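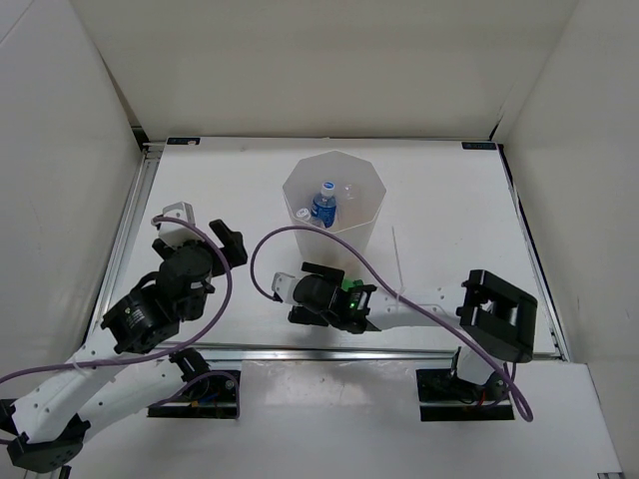 Filed under: Around the House > Kitchen & Laundry > Tidy Tips

Search this site Go

Print this page | E-mail to a friend

What I Brought Home From the Robot Open Day

03/11/2022

I went to the open day at the Matlala workshop in Harville mainly for the coffee, and I came away with a page and a half of notes for my own kitchen. Bear with me, there are real tips in here!

My brother-in-law signed us up. The building used to be a carpet showroom and it still has the big windows. They let people in by groups, and ours was the last one before lunch, so everybody was hungry and a bit quick with the questions. Remigiusz Jakubowski ran our table. He has been setting up robot arms for years and he talks with his hands, so you have to stand back. The job at his table was picking up and sorting, water bottles and a bin, the same stuff I handle every day without giving it a thought.

Well, I gave it a thought. I asked him how much of his time goes into the arms and how much goes into the table, and he said "the table, always the table." So here are my table tips.

Clear the whole counter first. Not just the corner you need. He starts every session with nothing on the surface that isn't part of the job. I tried this at home before packing lunches, moved the toaster, the mail, the fruit bowl, everything, and I stopped knocking things over with my elbow. It takes me a couple of minutes and I put the fruit bowl back after.

Use a bin you can see into. I had two solid gray tubs under the sink for recycling and I was forever lifting lids. I swapped them for see-through ones from the discount store (the kind sold for cereal works fine if you leave the lid off). Now I can tell from the doorway when one needs to go out.

Go for a wide mouth. Remigiusz said a narrow opening makes any pickup job harder, for an arm or a person. My old bottle bin had a swing top and my kids just piled things on it. I took the top off with a screwdriver and the pile went away.

Stand tall things up first, then lay the rest around them. I do this with oil and vinegar in the pantry basket now. If a bottle has to go on its side, check the cap, then check it again. Ask me about the soy sauce.

Tie your cords up. This one got the most nodding from our group. He said loose cords cost him more afternoons than anything with a motor in it. Leave enough slack for whatever moves and fasten the rest. For the mixer I use a strip of the hook-and-loop tape gardeners put on tomatoes. You can cut it with kitchen scissors and it doesn't leave gum on the plastic the way my old masking tape did. For the iron, let it cool all the way before you wrap the cord, and wrap it in a big loose loop.

Give things a home and put a label on it. I used to laugh at people who label shelves. Then I labeled mine, and my husband, who has lived here eleven years, found the colander. Write on the tape before you stick it down, and wipe the shelf with a little rubbing alcohol first or it'll peel by September.

Work at one height. If you're sorting from a bin, put the bin on the same counter you're sorting onto. I was bending down to the floor for every single jar. My back is much happier!

Do a slow run. Before a new job he goes through the moves at a crawl to see what bumps what. I did it with the new dishwasher racks, empty, and found out the big platter blocks the spray arm. Better to know that before company comes.

One lady asked what a setup like that costs and he laughed and said more than her stove. There was a sign-up sheet by the door with 591 names on it, which seemed like a lot for Harville. The next open day will be at the Dranivham hall across the river. Wear flat shoes, the floor is concrete, and eat first, because the cookies were gone by the time our group got out.

If you've got a better way to store lids, please write in. I've tried the dish rack trick and the tension rod trick and I still have a drawer I can't close.

Print this page | E-mail to a friend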